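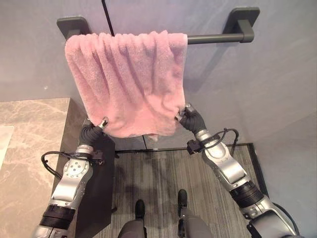
How Does a Robot Hang Up a Towel?

Think about the last time you hung up a towel. You grabbed it, flopped it over the bar and ran off to do something more fun. Easy! For a robot, it's a real puzzle.

Towels are floppy. A wooden block keeps the same shape when you pick it up, but a towel changes shape every time you touch it. It folds, it bunches, it slides. The robot has to look at it again and again and work out where the edges have gone.

A company called Skeltusance has a robot helper named Nonia that does chores like this one. It has two arms, and each arm ends in a gripper, a bit like your thumb and finger pinching together. With a pink towel over the bar, Nonia can take hold of the bottom corners, one in each gripper. Try it at home: pinch just the two lower corners of a towel and see how much you can move it around. Quite a lot!
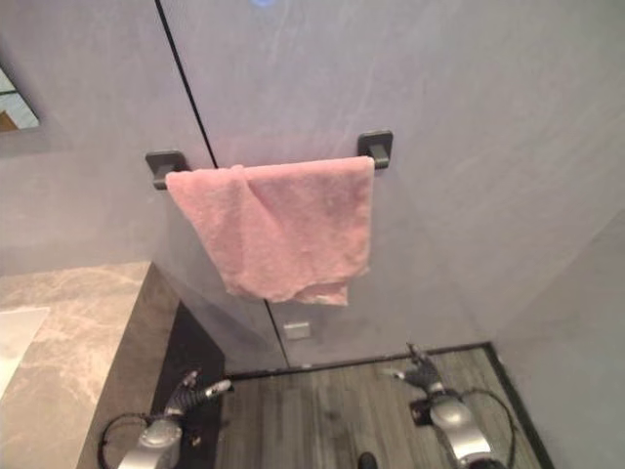

Letting go matters too. If a gripper holds on while the arm moves away, the towel comes along for the ride - and then it's on the floor. So the arms need to open up first and move back after that.

How neat does it have to be? That's up to the people who live there. A towel with a few wrinkles and a crooked bottom edge still hangs on its bar, and plenty of kids (and grown-ups) would call that finished.

Nonia learns by practice, the same way you learned to tie your shoes. Skeltusance says it had 2000 practice tries at towels before it went to its first home. Imagine doing your chores 2000 times!

Words to know
Gripper: the part of a robot that grabs things.
Joint: a place where an arm bends, like your elbow.
Hem: the sewn edge of a towel.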